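3.2 Storage trial and label agreement

Retail cannabis flower is normally sold by weight and by the cannabinoid content printed on the jar. Both change once the jar has been opened, and customers rarely have any means of checking either. The work reported in this section looked at how far the printed figure could be relied upon after ordinary shop storage, using stock drawn from two licensed dispensaries, Noswood and Berchtold.

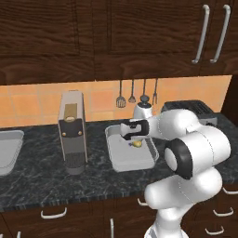 Hưng Huỳnh

Samples were taken from jars in normal use behind the counter. Each jar was sampled on opening and again after 80 days, and the two portions were ground, dried to constant weight and assayed by liquid chromatography under the same conditions. Total THC was calculated from the acid and neutral forms in the usual manner. In all, 2628 assays were completed, of which 1541 came from jars fitted with a humidity pack and the remainder from jars without one.

Moisture loss was the larger effect in the unprotected jars. A drier flower gives a higher cannabinoid percentage by fresh weight even where nothing has been gained, and for this reason all results are given on a dry basis. On that basis total THC fell in both groups. The fall was steeper in clear glass than in amber glass, and steeper again on shelves lit throughout opening hours. CBN rose over the same period — as would be expected from the slow oxidation of THC — but remained a minor component in every cultivar tested.

Terpenes were measured only in the Berchtold stock. Myrcene and limonene declined first, and staff who were asked to smell the jars blind ranked them in much the same order as the instrument. The two cultivars sold as Plullumum and Ladudum lost their scent at different rates, although they had been cured in the same room and packed in the same type of jar. We have no firm explanation for this. Trichome damage from repeated handling is one candidate and was not controlled for. 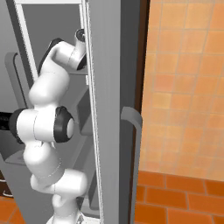
Figure 13. Do humidity packs stop the loss of THC in an opened jar?
They slow the drying of the flower, but light and air still reach it, and the THC content on a dry basis continues to fall.

Labels were compared with the opening assay only, as neither shop relabels stock after it goes on display. Agreement was closer for flower than for pre-rolled products, where material from several batches is often blended before filling. Jonas Rainer repeated a subset of the pre-roll assays on a second instrument and obtained the same ranking of products, with a small constant offset that was corrected before the data were pooled.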